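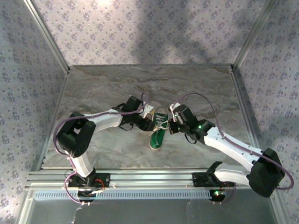

Fuad said the left arm had not stopped when he hit the button. He said it twice, the second time more slowly, and Tolera wrote it down the same way both times.

"How long did it keep going?"

"Long enough to finish the pull."

The job was lacing. One arm held the sole, the other drew the lace through, and then they traded. Kesier had been running it for 210 hours without a fault worth a phone call. Then on 16 April 2018 the left gripper closed on a lace and kept pulling after the count was done, and the right arm, which had its own orders, did not let go.

"Where was your hand?" Tolera asked.

Fuad looked at it. "Inside. I had the door open."

"The door stops both arms."

"It stopped one."

Tolera put down the pen. He had signed off on that door in March. He remembered the test – door open, both arms dead, door closed, both arms live – and he remembered doing it 3 times because the form had 3 boxes.

They went out to the cell together. Tolera locked the main switch and put the key in his shirt pocket, then opened the panel and followed the door circuit with a flashlight. It took most of an hour. On the left arm's safety relay he found a short jumper across terminals 2 and 9. It was a neat piece of work, cut to length, with the ends crimped.

"That wasn't there in March," he said.

Fuad said Gashaw had been in on the night shift, when the left arm kept tripping out and the Jaselach order was behind. He said it to the floor.

"Did he tell you he'd bridged it?"

"He told me it was fixed."

Tolera took a photo of the jumper, pulled it, and dropped it in a bag. He wrote the terminal numbers on the bag. Then he asked to see the hand. There was a red line across two of the fingers where the lace had caught them, and the skin had not broken.

"Go to the nurse anyway."

"It doesn't hurt."

"Go anyway."

When Fuad had gone, Tolera hung a tag on the switch and signed it. He called the night supervisor's number and waited through the rings with the bag in his other hand.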